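Feruswood council, again

10/10/2018

I went to the candidates' night at the Rurside hall and came home less sure of my vote than when I left. There are five people running for council and four of them spent most of their time on the Vutedgate road. I drive it every day, so I don't mind hearing about it, but the speed limit dropped from 80 in July and I think that argument is over.

Frans Kuipers was the only one to bring up rates. He wants the increase spread over a longer period and he had the figures with him. I didn't agree with all of it. He was vague about which services would wait, and when a woman near the front asked about the library hours he said he'd have to get back to her.
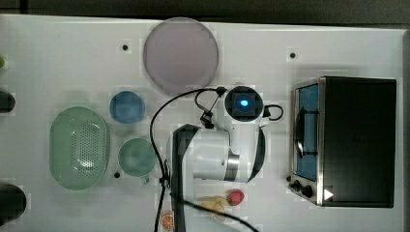
The other thing I wanted to hear about was the Dubey land. Council bought it before the last election and it still has a fence around it and nothing else. Two candidates said they'd favour housing there. One said a sports centre. The mayor's name came up a few times and none of it was flattering.

Question time was 30 minutes and it went over. I've got my ballot on the kitchen bench and I'll fill it in this weekend.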